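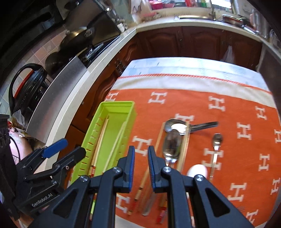
Stallora cutlery set – student data card

44 clips from the May club sessions: chopsticks and spoons on an orange cloth, picked up with hand-held grippers. Hiếu Mạc wants more than 1000 before the contest. I doubt quantity will help

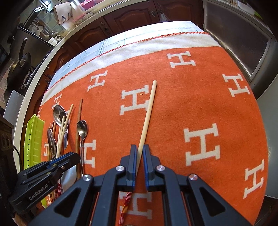 when it is all one table and one cloth. Thin chopsticks are the hard part – I wouldn't trust any score from a single kitchen.

Known gaps: no second room, labels checked once. 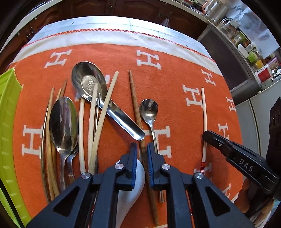
Tô disagrees, and says one table is fine for a first entry if the card admits it.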